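Leststead Consumer Office
Thread on unit pricing, posted in parts

1/ Many households tell us that the hardest part of grocery shopping is comparing two packages of different sizes. This thread explains how to use the unit price, the small figure printed on most shelf tags in Leststead stores.

2/ The unit price is the cost of a set amount of a product, such as one ounce, one pound or one quart. It allows a shopper to compare a large box with a small one without doing the math in the aisle.

3/ Please check that both tags use the same unit. We still find shelves where one brand of rice is priced by the ounce and the brand next to it by the pound. When that happens, multiply the per-ounce figure by 16 before comparing.

4/ Larger packages are often cheaper per ounce. They are not always. In our September review of stores in the Gonberg and Truka districts, we looked at 139 pairs of products sold in two sizes by the same brand. In 13 of those pairs, the larger package cost more per ounce than the smaller one.

5/ Coffee, paper towels and breakfast cereal appeared most often among the 13. Several of the smaller packages were on sale at the time, and the shelf tag had been updated to show it. Sale tags should carry a unit price as well as a package price.

6/ Snacks deserve a second look. Single packages near the register are usually sold by the piece, and the tag may show only the price of one. The net weight is printed on the package, and dividing the price by that weight gives the figure you need.
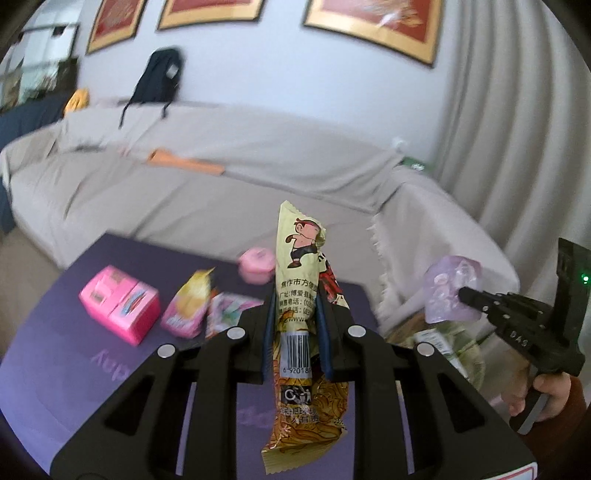 Posted by Leststead Consumer Office · Public Information Desk

7/ Net weight means the weight of the food alone. The wrapper, tray or jar is not included. For canned fruit and vegetables, the net weight generally includes the liquid, so two cans with the same weight may hold different amounts of food.

8/ Package sizes change. A manufacturer may reduce the contents and keep the price the same, and the new package may be hard to tell from the old one. Shoppers who keep receipts are encouraged to write the weight of a few regular purchases next to the price.

9/ A list of 10 items is enough for most families. Choose the products you buy every month – flour, cooking oil, dish soap, pet food – and record the price and the weight. After a few months you will be able to see which ones have changed.

10/ The lowest unit price is not the best choice for every household. A gallon of milk that spoils before it is finished costs more than the half gallon that is used up. Storage space, family size and how far you travel to shop all matter.

11/ Stores with more than one location in Leststead are asked to post unit prices on packaged food, cleaning supplies and paper goods. Small independent stores are exempt but may take part. The Berhe Market program offers free tag templates to any store owner who requests them.

12/ If you find a tag that is missing, out of date or hard to read, please speak first with the store. Most tags are corrected the same day. If it has not been fixed after 5 business days, you may file a report with this office by mail, by telephone or at the front counter.

13/ A report should include the name of the store, the product, the package size and the price on the tag. A copy of the receipt is helpful but not required. Reports may be filed without giving your name, although we will then be unable to send you the result.

14/ Printed copies of this guide are available at the Gonberg and Truka branch libraries. The counter at our main office is open until 4:30 p.m. – please use the side entrance while the front steps are being repaired.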